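Parport Küchenzelle: Häufige Fragen zu Greiffehlern und Schutzhalt

Stand: 20.01.20, gültig für Simulationspaket Dromik mit Aufgabensatz Wevport

Warum bricht der Lauf beim Greifen der Pfanne mit »Grip lost« ab?
Der Planer wählt den Griffpunkt am Pfannenrand statt am Schlaufengriff. Die Backen fahren mit voller Öffnung an, treffen die schräge Wand und rutschen beim Schließen nach oben ab. Betroffen sind alle Läufe mit der Standardeinstellung der Griffpunktsuche.
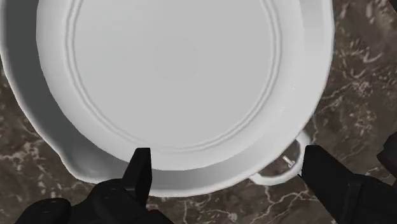 Abb. 1: Greiferfinger am unteren Pfannenrand, rechter Finger am Schlaufengriff, Finger geöffnet.

Wie lässt sich der Fehler reproduzieren?
Aufgabe »Pfanne umsetzen« laden, Startpose 5 wählen, Griffpunktsuche auf »Auto« belassen. In unserer Testreihe brachen 5 von 7 Läufen ab. Die 2 übrigen liefen durch; Ursache des Unterschieds ist ungeklärt.

Gibt es eine Umgehung?
Ja. Griffpunktsuche auf »Manuell« stellen und den Griffpunkt auf die Schlaufe legen. Die Schließkraft nicht erhöhen: Das Kollisionsmodell der Pfanne ist dünnwandig, bei höheren Werten durchdringen die Finger das Netz.

Warum löst der Arm auf dem Weg zur Pfanne einen Schutzhalt aus?
Glas und transparente Behälter werden im Tiefenbild lückenhaft erfasst. Der Planer behandelt die Lücken als freien Raum und legt die Bahn hindurch. Die Kontaktüberwachung erkennt die Berührung und stoppt alle Achsen.

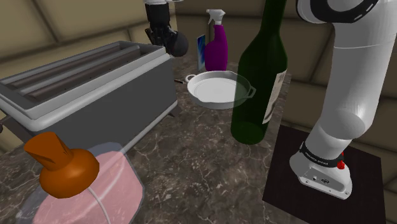 Als Abhilfe werden Flasche und Behälter als feste Sperrzonen eingetragen. Die Zone der Flasche muss bis über den Hals reichen, sonst streift der Unterarm beim Schwenken. Nach jeder Änderung der Anordnung sind die Zonen neu zu setzen.

Darf der Schutzhalt automatisch quittiert werden?
In der Simulation ja, an der realen Zelle nein. Der Parameter auto_ack ist vor dem Export auf 0 zu setzen. Das Exportmodul Jurčo prüft diesen Wert derzeit nicht.

Wann wird der Fehler behoben?
Die Korrektur der Griffpunktsuche ist für Januar vorgesehen. Für die Erfassung transparenter Objekte gibt es noch keinen Termin.

Welche Daten gehören in eine Fehlermeldung?
Laufprotokoll, Startpose, Einstellung der Griffpunktsuche und Liste der Sperrzonen. Meldungen ohne Laufprotokoll werden nicht bearbeitet.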